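4. Your first shift beside the sorting table

If you've folded and sorted by hand for years, the first morning with the Fikelix table can feel a little strange, so please take your time with this part. The arms take over the reaching and lifting. Deciding what goes where is still yours.

1. Set the two white containers side by side near the back rail.
2. Lay the cloths on the wood within reach of the grippers.
3. Step back, then press Start.

Note: Crumpled cloths are fine, so there's no need to smooth them first!

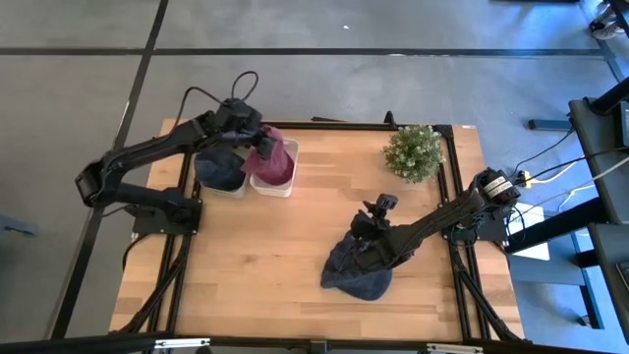
Written by Sofia Sequeira, Mesto floor guides. Updated Aug 4, 2024

4. Let both arms come to rest before you change a container. Maroon and navy cloths go in separate ones.
5. Check each container for a stray color and move it over by hand.

Caution: Keep your hands off the table while either arm is moving, even if a cloth is hanging from the gripper and you're itching to help it along (we all are). Press Stop first.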